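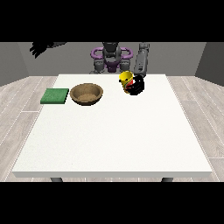 Daithí Ó Súilleabháin's objection, sent in after the last session, was that the budget template has a line for the robot and a line for the hands but none for the months in which there is no robot. He wanted to know where simulation goes, and whether a department that buys simulation first is saving money or only moving the spend to another year. The notes for this session are arranged to answer him.

Session 6. Planning the purchase of a two-armed manipulation platform

Required before the session: the Gratel costing sheet, blank. Bring it on paper.

6.1 What is being bought

A request that says "a humanoid" cannot be costed. The request has to be broken into items that a supplier can quote for separately:

arms and shoulders, with controllers
hands, per side
head and sensing
mounting, guarding and floor works
workstation and graphics card
software licences, including simulation
training for operators
spares
service cover after warranty

Suppliers prefer to quote for the first three as one figure. Ask for them apart. In the worked case, the Vanhove quotation gave a single price for arms and hands, and the purchasing office could not compare it with Lokavar, who list hands as an option. Two weeks were lost in getting the split.

6.2 Start from the task

Write the task down before reading any brochure. For the worked case it is a table-top pick: a small cup is grasped by one hand and lifted, with a bowl and a flat square pad also on the table. The cup is taken from the side by a hand with jointed fingers. The second arm takes no part in the lift.

That last point has a price attached. If every task on the list can be done by one arm, the case for the second must be made in writing. Acceptable grounds are handover between hands, holding an object steady while the other hand works on it, and reach across the full table. "Future flexibility" has been refused by our purchasing office before and will be refused again.

The same applies to hands. A two-jaw gripper will pick up most cups. Multi-fingered hands cost more, need more spares and take longer to set up. They are justified where the task list contains tools, handles or objects that must be turned in the grasp. Students should be able to point to the line in the task list that each extra joint is paying for.

6.3 Simulation as a budget item

Simulation is a cost with its own line. It belongs in year one, before the hardware, and it comprises the licence, the workstation and staff time. The third is the largest and is the one most often left out.

What simulation can settle before an order is placed:

table height and standing position of the robot
reach to the far corners, with either arm
whether the chosen hand fits around the objects on the task list
clearance between the arms and the table edge

What it does not settle well: grip on soft or thin objects, cable routing, noise, wear, and how long the hands last between repairs. A flat pad lying on a table is a harder item than a cup, and a clean result for it in simulation should be given little weight in a purchase case.

Ó Súilleabháin's question can be answered only in part. In the worked case the simulation stage changed the order (a lower table and a different mounting height), and both changes would have been paid for twice if made after delivery. Whether this covers the licence depends on how many years the licence is kept. Departments tend to keep it.

6.4 Worked case: Fumo

Fumo is the teaching platform planned for the ground-floor laboratory. Figures are in planning units, to keep currency and tax out of the exercise.

Hardware, complete with two hands: 605
Simulation, workstation and staff time, year one: 302
Spares and service cover: 63

Total: 970

Students should check three things. First, the spares line is low. It covers one replacement hand and no arm parts. Second, the simulation line is close to half of the hardware line, and a panel will ask why. The answer is staff time, and it should be shown as such. Third, floor works are missing. They were charged to the building fund in this case – do not assume yours will be.

6.5 Timing

Order of events, with the approval points marked:

task list agreed
simulation licence and workstation ordered (approval 1)
layout fixed from simulation results
split quotations received
hardware order placed (approval 2)
floor works and guarding
delivery, acceptance test, operator training

The acceptance test should be the task from 6.2 on the real table, with the real objects. Put it in the contract. A supplier's own demonstration is not an acceptance test, however well it goes.

Quotations usually have an expiry date. If approval 2 falls after it, the price is open again – leave a margin or ask for the extension in writing.

6.6 Exercise for January

Complete the Gratel sheet for a one-armed version of Fumo. State which lines fall, which stay the same and which rise. Maximum two pages. Submit to Éabha Rafferty.

Notes revised December 4, 2024.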